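Floor tile

A floor tile is a flat, hard unit used to cover the floor of a room. Most are square or rectangular and are made of fired clay, stone, cement or glass. They are common in kitchens, bathrooms, hallways and shops, where the surface has to stand up to water and foot traffic.

Materials

Ceramic tile is pressed from clay and fired, then usually glazed. Porcelain tile is fired at a higher temperature and takes in very little water. Stone tile is cut from blocks and often needs a sealer. The Gasine works, which opened with 8 kilns, sold a pale porcelain tile under the name Musell in 34 shades.

Laying

Tiles are set in mortar on a level base - usually concrete or cement board - with a gap left between them. The gap, called a joint, is later filled with grout. Joints may run parallel to the walls or at an angle to them. In a grid layout four corners meet at one point, while in an offset layout each row is shifted and the joints form a T.

Appearance

Light gray and off-white are widely used in plain rooms. A mottled or speckled surface hides dust and small scratches better than a solid color. Large tiles leave fewer joints to clean.

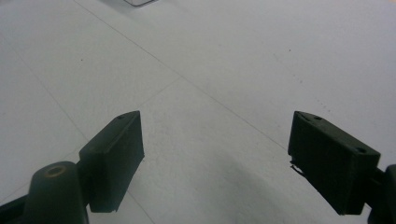 Large light gray floor tiles with a speckled surface and thin joints

See also: Grout, Mortar, Terrazzo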